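Ashour Trust

The Ashour Trust is a grant-making charitable trust based in Dekunley. It makes matched capital grants to small local groups for the purchase of equipment, furniture and fittings. It does not pay wages, rent or running costs, and it does not give to individuals. The trust is governed by a deed of settlement and administered from an office in Gedbridge.

The trust is best known locally for its matching rule, under which a group must raise half of the cost of an item before the trust releases the other half. The rule is set out in the deed and cannot be waived by the trustees.

Background

Before the trust was formed, most charitable giving in the Dekunley district passed through the benevolent funds of fraternal lodges and friendly societies. These funds were raised by subscription from members and were used mainly for the relief of sickness and for burial costs. A fund could make an outside gift only by a vote of the full lodge, and the sums were usually small. Records of the gifts are incomplete, as several lodges merged and the minute books of the smaller ones were not kept.

As membership fell, the surplus held by the benevolent funds grew larger relative to the claims made on them. Three of the lodges sought legal advice on whether the surplus could be applied to general charitable purposes. The advice was that it could, provided that enough was kept back to meet claims by existing members and their dependents. The reserve kept back became the Members' Relief Account, which is still held apart from the trust's other money.

Formation

The deed was drafted by Baltazar Zamudio, a lawyer and lodge secretary, and was signed on 12th June at the lodge hall in Gedbridge. The name was taken from Ashour House, a building owned jointly by the three lodges and sold to provide the first part of the endowment. The rest came from the transfer of benevolent fund surpluses, which was completed in stages.

Zamudio served as the first clerk to the trust. His drafting notes, which are kept with the deed, show that two features were disputed before signing. The first was the matching rule, which one lodge wanted to limit to larger grants. The second was the exclusion of running costs. An early draft allowed rent to be paid for the first year of a group's life, but the clause was struck out in the final version.

Governance

The trust has 8 trustees. Six are named by the founding lodges, two from each, and the remaining two are chosen by the other trustees from outside the lodges. A trustee serves for four years and may be named again once. After a second term, a gap of one full term is required before the person may return.

A quorum is five, of whom at least one must be a trustee from outside the lodges. Decisions are made by simple majority. The chair has no casting vote, and a tied motion fails.

A trustee who belongs to a group that has applied for a grant must leave the meeting while the application is heard. The absence is recorded in the minutes and the trustee does not count toward the quorum for that item. Membership of a founding lodge is not by itself treated as a conflict of interest, but lodges and their social clubs are barred from applying.

The clerk is appointed by the trustees and is the only paid officer. The duties of the clerk are to receive applications, check them against the deed, keep the register of grants and prepare the yearly return.

Endowment and income

The deed divides the trust's assets into permanent endowment and distributable income. The permanent endowment may be invested and reinvested but not spent. Gains on the sale of investments are added to the endowment. Interest, dividends and rents are treated as income.

Up to one tenth of the income of any year may be carried forward. Anything above that must be granted or, if there are too few eligible applications, paid to the Members' Relief Account. Transfers of this kind have been rare.

New gifts to the trust are treated as endowment unless the donor states otherwise in writing. Gifts for a named purpose are accepted only where the purpose falls within the deed. A gift made on condition that a particular group receive it is refused and returned to the donor.

Grants

Eligibility

An applicant must be an unincorporated association, a registered charity or a cooperative with its main activity in the district. It must have a written constitution, a bank account that requires two signatures, and at least one year of accounts. Groups that form part of a larger national body may apply if their accounts are kept separately.

Items must be durable. The trust's guidance defines a durable item as one that can be expected to remain in use for five years with ordinary care. Tables, chairs, shelving, kitchen equipment, tools, small boats and trailers have all been funded. Consumable goods, clothing and software licenses are excluded. Second-hand items may be funded on the basis of a written valuation.

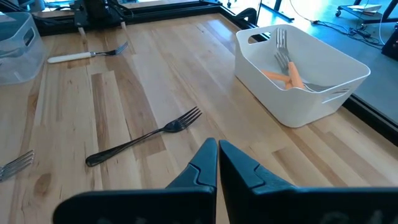 Light-colored wooden butcher-block tabletop.

Matching rule

The applicant's share must be in hand, in cash, at the date of the award. Pledges do not count. Labor given by members does not count either, although it may be mentioned in the application as evidence of support. Money received from another grant-maker may be used toward the applicant's share only up to half of that share.

The smallest grant is $200. This figure is set by the trustees and not by the deed, and it exists to limit the cost of handling very small claims. Groups seeking less are directed to the Fovside Small Purchases Scheme, described below.

Where the final price is lower than the price quoted in the application, the saving is divided equally between the trust and the applicant. Where it is higher, the applicant bears the difference unless the trustees agree to a revised award before the order is placed.

Application and assessment

Applications are made on a standard form and must be supported by two written quotations. The clerk checks each form for completeness and may return it once for correction. A form that is still incomplete after correction is held over to the next round.

There are two rounds each year. The main round closes in July. The second is smaller and is limited to replacement of items lost, stolen or damaged beyond repair. Applications in both rounds are scored under three heads: need, expected use and capacity to maintain the item. Scores are used to rank the applications, and awards are made in order of rank until the income for the round has been used.

Reasons are given in writing to applicants who are refused. There is no appeal, but a refused applicant may apply again in any later round.

Conditions of award

A funded item becomes the property of the group on delivery. It must be entered in the group's inventory and insured where insurance is usual for goods of that type. If the item is sold within five years, half of the proceeds must be repaid. If the group is wound up within the same period, the item must be offered to the trust, which may pass it to another group with similar aims.

Recipients complete a short report one year after delivery. The report records where the item is kept, how often it is used and whether any repair has been needed. A group that does not send its report cannot apply again until the report has been received.

Older awards carried an extra condition that a plate bearing the name of the trust be fixed to the item. The condition was dropped after complaints that plates came loose from kitchen goods and were hard to clean around.

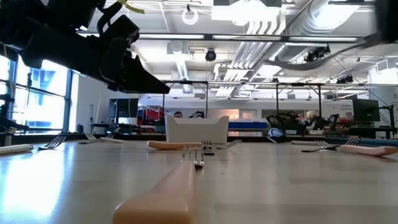 Fovside Small Purchases Scheme

The Fovside Small Purchases Scheme was set up by the trustees to handle requests below the minimum grant. It is funded by a fixed yearly payment from income and is run by a local panel in Fovside under rules approved by the trust. The matching rule applies in full, as required by the deed, but only one quotation is needed and the panel may decide an application between meetings.

Awards under the scheme are reported to the trust as a single total and are not entered one by one in the register of grants. This practice was questioned in an internal review, which recommended a separate register. The panel now keeps one, and it is open to inspection at the Gedbridge office.

Register of grants

The register of grants is a bound series of volumes kept by the clerk. Each entry gives the name of the group, the item, the total cost, the sum awarded, and the date on which the one-year report was received. The series contains 3,174 entries, excluding refused applications, which are filed separately by round.

Entries in the first volume are inconsistent. Some give the total cost of the item in the column meant for the award, and a few give no item at all. A corrected index was prepared from bank records and is bound into the back of the second volume.

Review of the deed

The deed allows the administrative clauses to be changed by a vote of six trustees. The clauses that set out the charitable purposes, the matching rule and the exclusion of running costs are entrenched, and a change to them would need the consent of a court.

Two administrative changes have been made. The first raised the number of outside trustees from one to two. The second allowed meetings to be held by telephone, provided that the clerk is present at the Gedbridge office and that the minutes are signed at the next meeting held in person.

See also

Benevolent fund
Challenge grant
Friendly society
Permanent endowment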